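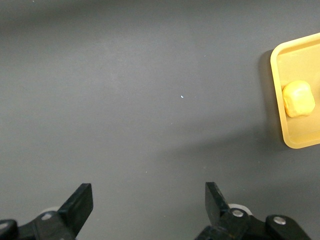 Farzana Hettiarachchi writes that her planner finds a yellow thing in a yellow tray about as easily as she finds her keys, and would Minduver please explain.

Why does it miss same-color objects?
The default mask splits on hue. Switch to depth edges in the perception tab.

It keeps targeting crumbs. Help?
Raise the minimum blob size to 200. The default is 2 - we were optimists.

What is error 907?
The planner gave up. Check the tray height first, then your expectations.

Can I skip calibration?
Yes. Vikas Nigam did, in September. See error 907.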